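Washing synthetic-fill jackets: loft loss after the second wash

Hisholm Outdoor Board > Clothing and Care > Insulation

fellrunner_jb
Posted April 17, 2022

Synthetic fill, 189 g on the label for the whole garment's insulation. First wash in October, no measurable change. Second wash last week and the baffles across the back are down to 19 mm from 30 mm, measured with a steel rule at the same stitch line. Same machine, same 30 degree cycle. The only difference was spin speed. Has anyone got figures on spin versus loft?

Saadet Kurtuluş
What was the spin? Polyester fill tolerates water and low heat quite well. It does not like being pressed hard against the drum while it is warm. I keep everything under 800 rpm.

fellrunner_jb
Default on the new machine is 1,640. I didn't change it.

ernudwood_mick
I don't accept that spin is the cause. I've spun mine flat out for years. Residue from ordinary detergent is far more likely, it makes the fibres stick together and they stop springing back. Rinse twice with nothing in the drawer and measure again.

Saadet Kurtuluş
Residue would have shown up after the first wash as well, if he used the same detergent both times. Did you?

fellrunner_jb
Same bottle, Rekivura liquid, half a cap.

tarn_and_col
Drying matters more than either. If it went on a hanger, the wet fill slides to the bottom of each baffle and sets there. Lay it flat, turn it every few hours, break up the lumps by hand. Then a short tumble on low. And never store it in the stuff sack. Mine stays out on the bed in the spare room between trips.
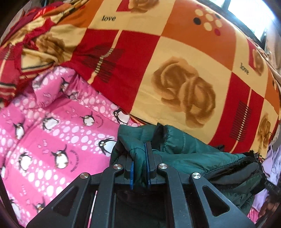
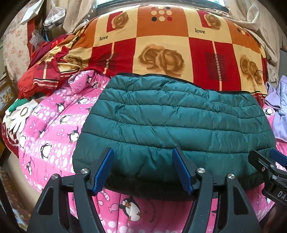
Jozef Bosman
Flat drying is fine for down, but with short-staple synthetic I found it made almost no difference against a hanger. The tumble at the end does the work. I'd also question the measurement. A rule pushed into a baffle compresses it, and you can lose several millimetres depending on how hard you press. Put a light card on top and measure to the card.

tarn_and_col
Fair point on the card. I disagree on the hanger. My old Fülöp went thin at the shoulders and I never once tumbled it, before or after I changed to drying flat. It stopped getting worse after the change.

fellrunner_jb
Repeated with a card: 22 mm. Will do the double rinse first, then low tumble, and measure after each.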